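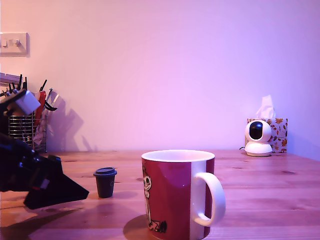 Minutes, no. 28, page 7

Filed under: Meetings > Minutes > Home & Workshop Automation

Wevton Household Machines Group, May 2026

Last minutes agreed, one spelling corrected (Dustau, not Dustow).

1. Table clearing. Long talk on whether an arm can be trusted with cups yet. Small dark lidded cup thought the easier job, tapers to the bottom so grip must come in low. Big red mug harder: handle out to the right, arm comes in from the left. Some felt handle should be ignored altogether. Not settled. Utensils in the mesh holder left off the list for now, too tangled.

2. Scoring. Agreed a cup knocked over is a fail even if picked up afterwards. Agreed 40 tries per item before anyone quotes a result. Pink light to be noted on the sheet, ordinary white light to be tried aswell.

3. Shop floor. Rankin report shelf restocking still slower than a person, boxes fine, bags hopeless. Dustau want sweeping looked at first. No vote.

4. Costs. Atel quote for a second arm is £2998 before delivery. Felt to be steep for something that can't yet do the washing up. Ask if they hire by the month.

5. AOB. Laundry folding raised again, put off again. Key to the side door stil missing.

Next meeting June, same room. Bring own mugs.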